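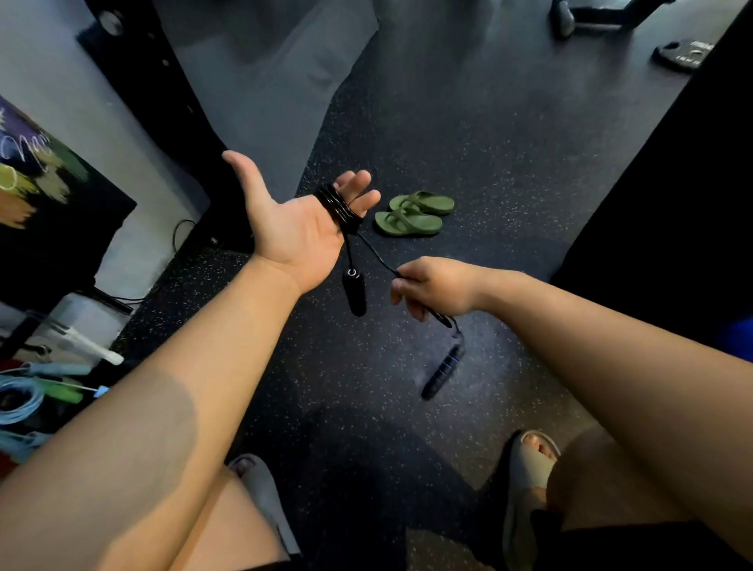 Coiling a jump rope around one hand, from a head-level view. Household and gym tasks of this sort are typical material for egocentric demonstration sets.

Home | Topics | Recent changes | Random article | Log in

Egocentric demonstration gathering

Egocentric demonstration gathering is the recording of everyday manual work from the point of view of the one doing it, so that a learning system can be trained on the results. A single recording of one task from start to finish is called an episode. The method is used in robotics to teach handling skills that are very hard to write down as rules, and it has opened up a wonderful range of ordinary activity to study, from folding towels to winding up cables.

Background

Early robot training sets were mostly made by steering an arm by hand or by remote control. This gives exact joint positions, but it is slow and ties the work to one machine in one room. Recording people directly loses the joint data and gains variety: floors, lighting, clutter and personal habits all differ from one place to the next. The Skotton collection, begun in a December trial with 8 households, was an early attempt to record chores in this way without tidying up first.

Flexible objects

Ropes, cords and cables are among the most rewarding subjects. A rigid cup has a position and a tilt, while a rope can take up endless shapes, and parts of it are nearly always hidden behind fingers or under other loops. In coiling, the two hands also do different jobs. One holds the growing bundle and the other feeds the cable towards it, often with a light pinch. Jump ropes add a further difficulty in their handles, which can swing, twist the cable and catch in the loops. A black cable over a dark floor is a fine test for any vision system!

The Zandstead rope set contains 673 episodes of coiling, untangling and hanging up. Each is labelled with the task, the hand holding the bundle and the moments at which the grip changes. Failed attempts are kept and marked as such, as dropped loops show a learner how people recover.

Quality and labelling

Most projects check episodes by eye. In the Urier labelling scheme, 2 reviewers mark each episode separately, and any disagreement over a grip change goes back for another look. Common grounds for rejection are hands leaving the view for long periods and motion blur. Untidy surroundings are welcome. The Grigaitė split, named after the street where its test homes stood, sets aside 80 episodes from places that never appear in training, which makes it a lovely honest measure of how far a skill carries over.

See also: Imitation learning; Teleoperation; Deformable object handling

Filed under: Robotics > Machine learning > Training data

Comments (3)

loopandhitch: Glad to see rope getting its own section. Could someone add a bit on figure-of-eight coiling? It twists the cable much less.

mbw_44: Is the Zandstead set split by left and right handers or only by which hand holds the bundle? Those aren't the same thing.

tansyfield: Only by holding hand, as far as I can find. Would love to see both.

Previous: Effector calibration | Next: Episode segmentation | Back to top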